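3.2 Looking after the hand-held gripper

Most of what I know about keeping this tool in shape I learned at a kitchen table in Plalldale, so I'll stick close to that setup.

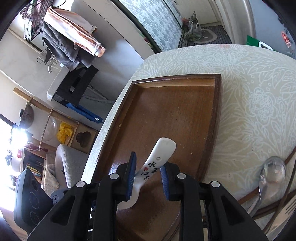 Figure 4. Hand-held gripper closed on the handle of a white ceramic spoon, over a wooden tray. The ribbed blue pads line both fingers.

The pads are where nearly all of our trouble started. Glazed ceramic is slick, and a pad that has picked up a bit of cooking oil will let a spoon handle rotate long before it lets it drop (Figure 4 shows the kind of grasp I mean, with the spoon held by the handle and angled upward). We lost a good part of March to that slow rotation - I kept blaming the finger alignment, and Tharun Acharya kept telling me to go wash the pads. He was right! Dish soap, an old toothbrush worked along the ribs, then a full air dry before the next session.

After that we settled on a check every 50 grasps. I close the fingers on nothing and look at them from the side to see whether the pads meet flat. If they don't, I reseat the pad on the worse side and try again. We swap both pads at 900 grasps even if only one looks tired, as a new pad facing an old one gave us a lopsided squeeze that was a real pain to track down.

Stamatia Kourkoulas wrote up the routine for the Nallunico log on 2018-06-06, and we haven't changed it much. The one addition is a test with a metal fork or ladle at the end of each cleaning. Metal handles are thinner than the spoon's on our set, and they show up a gap near the fingertips that the ceramic one hides. Two failed lifts out of four and the tool goes back to the bench at Sirkero for new finger mounts.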